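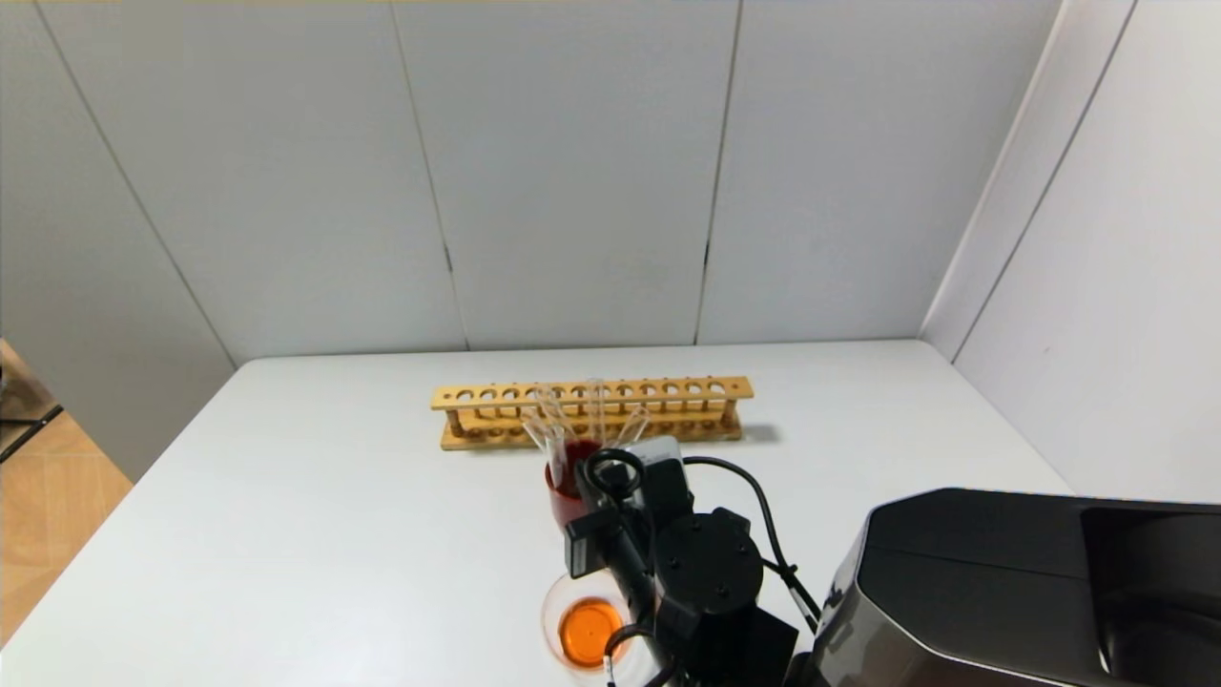

Filed under: Lab Automation, Out and About

Search this site Search

Open afternoon at the Lernmont workshop

Members who went to the Lernmont open afternoon in January got to see the bench arm working with glassware. The table was set up with a wooden test tube rack, some clear tubes and a few containers of colored liquid. The job is a simple one to explain: pick up a small vessel, move it, and leave everything else on the table where it was.

Glass is hard for a gripper. It is smooth, it is see-through, and a camera can lose the rim against a white wall. The Lernmont staff said they picked a pale table and plain white panels on purpose, so that visitors could follow the red and orange liquids from the back row.

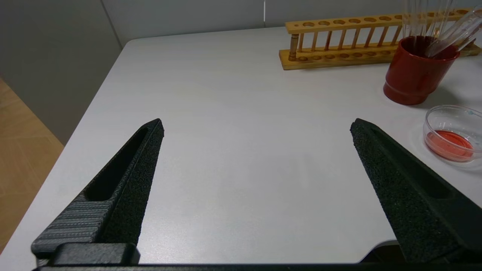
The fingers got the most questions. They have a rough, grainy surface on the inside, and the staff let people ask about grip force, finger wear and how often the parts are changed. There is a camera close to the fingers and a second view from higher up. The close one is used for the last part of the reach.

The arm has 1,366 logged attempts with this set of glassware so far, and the staff would like a good deal more before they change the layout. Next on their list are pouring and putting tubes back in the rack.

The session ran for almost 2 hours, including the talk. Parking at Lernmont is limited, so anyone going to the next one should use the Pornbridge lot and walk over. Groups are kept to seven people. Names go on the sign-up sheet at the front desk.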